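Counter layout at the Okcombe kiosk: an interview with Florêncio Morais

Florêncio Morais sets out grab-and-go counters for Varncombe and starts with the tray. "It goes in the middle and it stays clear. The customer loads it, so we don't." 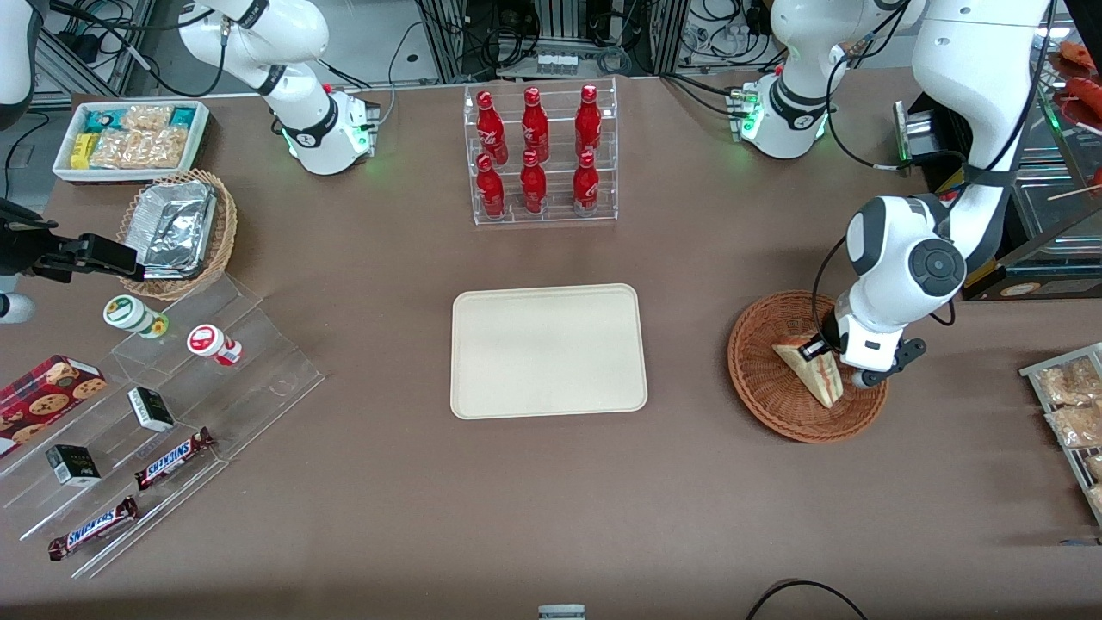

Varncombe Retail Fitout, Counter Display Team

Drinks go on a stepped acrylic rack behind the tray, Coca-Cola in two rows of three. Wrapped sandwiches get a woven basket. "Wicker has some give. A sandwich on a hard shelf slides and the filling shifts," Morais said. Crackers stay in their packets on a second tray.

He compared two layouts for the Okcombe site. The first used 2899 square centimetres of counter, the second 2797. He chose the second, as it left a wider reach at the front.
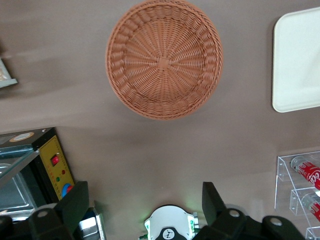 Can the baskets be washed?
Wipe them with a damp cloth and let them air-dry before restocking; soaking loosens the weave.

Acrylic is the harder material to maintain. Morais checks the screws every 1000 hours of trading and replaces any panel with a crack longer than 5 mm. He keeps chocolate bars and small boxes on a separate rack from the drinks. "Different weights, different step depths," he said. "If the labels can be read from the till, the angle is right."

The next review is in December.
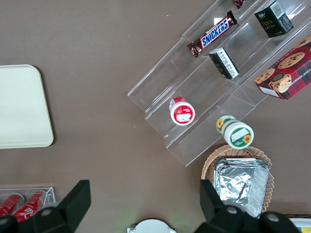

Acrylic rack with Snickers bar and boxed items, tray at left.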